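Cordier Dress Rental: Your Questions

How long can I keep the dress?
Six nights. Prarnach gowns get eight, as they're a pain to lace. 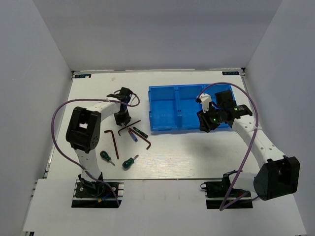 Two arms, white tabletop

What if I spill something?
Red wine is covered. Self-tanner is not - we've seen things.
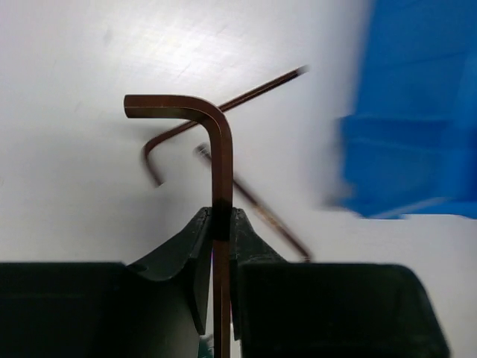
Hex key, held upright

Do you carry my size?
Probably. We have 146 dresses, and only the Flodinard slips run small. Very small.

Can I buy the one I rented?
Yes, from $79. Ask Santino.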